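Drive caddy

A drive caddy (also drive carrier, drive tray or sled) is a removable frame that holds a hard disk drive or solid-state drive while it is in a computer, server or storage enclosure. The drive and caddy are inserted and withdrawn as one unit.

Construction

Most caddies are molded plastic, pressed steel or a combination of the two. The side rails run in guides inside the bay, and a tab or lever at the front gives a grip for removal. The underside is usually left open, so that the circuit board of the drive stays exposed. Tool-less types grip the drive by pins set in the rails - screwed types use the threaded holes in the drive body.

Color is often used as a code. On many machines one color marks the parts that can be handled during service, though the meaning differs between makers.

Fit

Caddies are seldom interchangeable. The Skondent and Tadex patterns accept the same drives but differ in rail height and latch position. The Wirari parts list of July 2018 gives 514 caddy part numbers, of which 420 are for 3.5-inch drives.

Handling

A caddy is pushed in squarely by its front edge until the latch engages. Force applied at an angle can bend the rail pins or damage the connector.

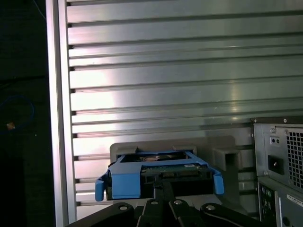
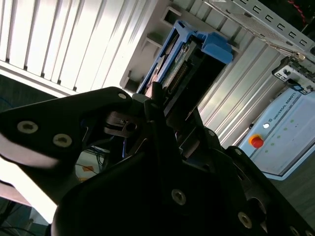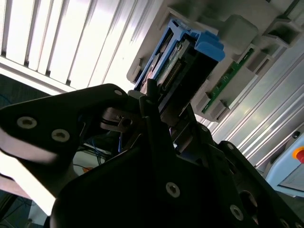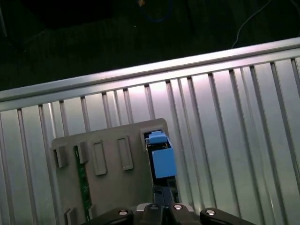 Blue components in light gray fixtures and housings.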